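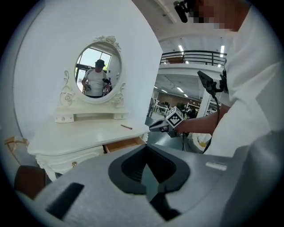
4. Checking the tracking before you replay a session

By now you should have Drandanik installed and at least one session copied across from the gripper's memory card. Do take your time over this section, even if you're itching to get on to training (we always are!), as a poor track found now costs you a few minutes and one found later can cost you a whole afternoon.

4.1 Open the session from the Library panel and wait for the bar beneath the timeline to fill. Long sessions can be slow the first time you open them, and quicker after that.

4.2 Choose Tracking, then Solve Path. The software works out where the gripper was at every moment and draws its route as a blue line.

4.3 Drag the slider from one end to the other and keep an eye on the line. It should bend smoothly. Little jumps of a millimetre or two are nothing to fret over, but a sudden leap across the room means the solver has lost its place.

4.4 If you find a leap, set Feature Limit to 200 and solve again. Still no good? Trim the bad stretch with the scissors button and carry on with what's left.

4.5 Click Accept. A green tick appears beside the session name.

Note: Mirrors are the usual culprit in bedrooms and dressing areas. The solver may latch on to points in the glass, which seem to sit well behind the wall, so draw a mask over the glass with the Jesar tool and solve once more. Masks are saved with the session.

Caution: Never accept a path with error 129 showing. It means the two clocks have drifted apart, and the arm may open or close its fingers at the wrong moment. Go back to section 3 and repeat the clock match first.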